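Dress and Dress History, Unit 15
Handout for week 2: Pockets, and where they went

Read this before the seminar, please, and bring something you own that has a pocket in it. Last year's group brought eleven phones and one coat.

Start with the tie-on pocket. Through most of the eighteenth century a woman's pockets were separate items: one bag or a pair, sewn to a tape, tied round the waist under the petticoats and reached through slits in the skirt seams. They were roomy. They could be swapped from gown to gown, mended, handed on, and stolen, as court records of the period show at some length.

Narrow, high-waisted gowns of the 1790s left little space for a full bag at the hip. The reticule, carried in the hand, took over part of the job. Textbooks often stop the story here, but tie-on pockets went on being made and worn well into the nineteenth century. Be wary of any account in which everyone changes clothes on the same morning.
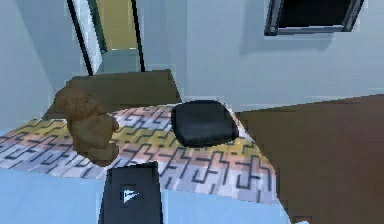
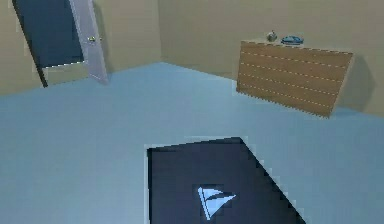
Surviving pockets are awkward things to study. Many were made at home from whatever was left over, so a single pair may hold linen, printed cotton and a strip of old bed furnishing. Patchwork pockets in particular send us to the history of bedding, and you should get used to describing a repeat in plain words before you reach for a date. The quilt on the bed would do for practice: bands of mustard yellow, dusty pink and pale blue, with a black maze-like motif running across them. Write down the ground, then the motif, then how the two are arranged. "Busy" is not a description – I have marked enough essays to be firm on this.

For the seminar, look at catalogue entry 708 in the Moschos study collection (photocopies are in the Hiromine Room, in the box with the broken lid). Consider:

Where is the wear, and what sort of use might cause it?
Is the opening bound, and in the same fabric as the front?
What does the catalogue assume about the owner, and on what evidence?

Reading: course pack, pages 2 to 59. The chapter on tailors' pockets is optional, a word I use in the full knowledge of its effect.

Written work: one side of A4 on a single pocket, old or new, handed in at the Ganitico Building office by noon. The office clock is fast.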